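Chez Jimach, le défaut est apparu en simulation, avant tout essai sur la voie publique. Raymonde Cloutier, responsable de la validation du robot de livraison Kallari, parle d'un « arrêt injustifié » : l'engin roule droit sur le trottoir, détecte un obstacle qui n'existe pas et serre les freins.

« Sur 3,000 trajets simulés, 2,858 se sont terminés normalement », précise-t-elle. Les autres ont été rejoués un par un.

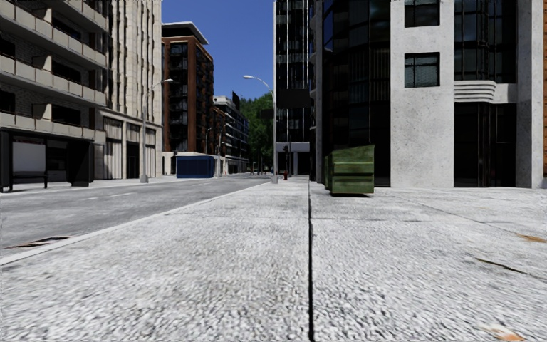 L'erreur vient du module de segmentation du sol, livré en décembre. Il confondait certaines lignes sombres avec une marche descendante. Un joint de dilatation comme celui qui court au milieu de la dalle, jusqu'au pied des immeubles, suffisait à déclencher l'arrêt. « La benne verte, à droite du joint, ne pose aucune difficulté : elle a du volume. Le joint n'en a pas, et le module lui en donnait un. »

Le seuil de profondeur a été relevé, puis 400 trajets rejoués sur le parcours Cenddale. Raymonde Cloutier refuse toutefois de clore la fiche – une vraie marche manquée serait plus grave qu'un arrêt de trop. La version corrigée passe maintenant sur le banc Gosselin, avec bordures réelles.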